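Put the Error Bars Back in the Seminar

Every engineering seminar I attended this fall had a slide with one big number on it, and hardly any had a slide saying how the number was measured. Giorgia Caruso's talk on radar target detection in July was the last one I can remember that gave both. She spent 10 minutes on her test set alone. A few people looked bored. I took more notes than I have all year.

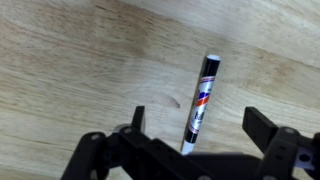

Detection rates are easy to quote and hard to pin down. A group tells you it finds 90 percent of moving targets, and you have to ask: moving how fast, against what ground, picked by whom? Clutter is the whole problem. A slim marker lying on pale blond wood is easy to pick out, even with the grain running in streaks underneath it, and I suspect a good many published test scenes are about that hard. Put the same method over a windy tree line and I'd like to see the 90 percent again.

Ebuka Okeke, who runs our series, tells me speakers only get 40 minutes and the audience wants results. Maybe. I think the audience has been trained to want them. When Olanrewaju Sani presented the Feltenex work, he mentioned 2353 image chips and moved on. 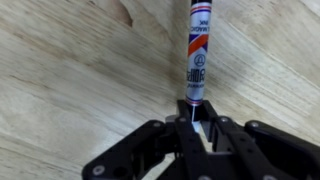 How many of those came from the same flight? If most did, the count tells me very little. I asked, and was told it would be in the paper. I've heard that before, and I've read the papers.

My request is small. One slide on the data, before the results, with the failures on it. Speakers who can't fill that slide could come back next term.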